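Okay, I finally finished Woketti last night, all 168 minutes of it, and I am still thinking about that train station ending!

My friend Lanying Feng lent me the disc back in December (sorry, Lanying!!) and I kept saving it for a quiet evening. The subtitles are really good, much better than the ones on the streaming version, which skip half the jokes. 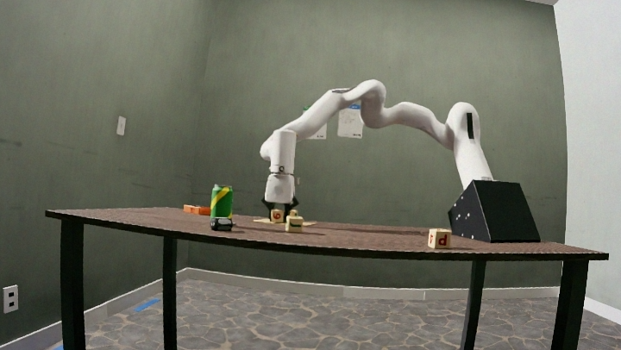 Lettered blocks and a long white arm.

Anyway, I've now seen all 3 films in the series and I think the second one is still my favorite - the sister gets so much more to do, and the music is just lovely. I cried at the noodle shop part, of course.

Next up is Drudwood, which Jabari keeps telling me is too slow for me. We'll see about that! If anybody has the version with the director's commentary, please tell me where you found it.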